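Shared Workshop Begins Simulation Phase of Household Robot Build

The Kendura community workshop has begun the simulation phase of its two-arm household robot, a project members are building in shared space on the ground floor of the Istent building. The work is being carried out in a rendered kitchen, where both arms can be driven before any parts are ordered.

Current sessions concern reaching over a kitchen island set with everyday items, among them a green bottle, a gray bowl and an apple.

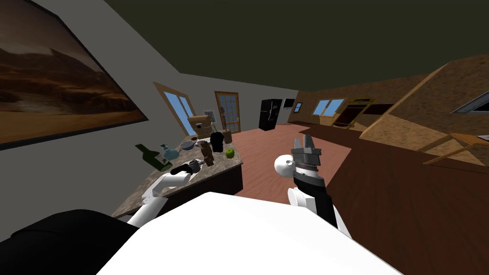 Papadakis asked whether the hours spent on a virtual kitchen would delay the physical build, and suggested that the base be assembled in parallel.

The workshop replied that the frame drawings will be released in March and that bench space has been set aside for the base. Members have logged nearly 300 practice runs to date. Each run is saved so that a later change to the arm settings can be compared with earlier results.

The control software, known within the project as Aseck, reads a separate view from behind the gripper. Members use this view to judge the spacing of the fingers before an object is approached. 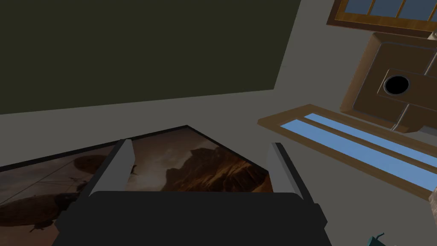
The left gripper in simulation, with its fingers apart over a framed picture.

The project is divided into 3 stages: simulation, bench assembly and supervised trials in the workshop kitchen. Funding for the first 2 stages is in place – the third will depend on the cost of motors. Members who wish to take part should complete the workshop's basic electrical course first.

The rendered kitchen also includes a refrigerator and a glass-paned door, and the tasks planned for later sessions will take the robot away from the island.

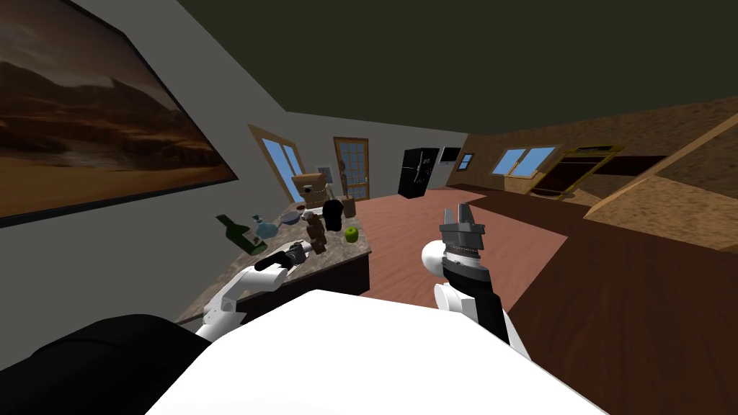 Open Evenings

The workshop will demonstrate the simulation to visitors in February, starting at 5 p.m. Places may be reserved at the front desk. Visitors may try the arm controls under the guidance of a member.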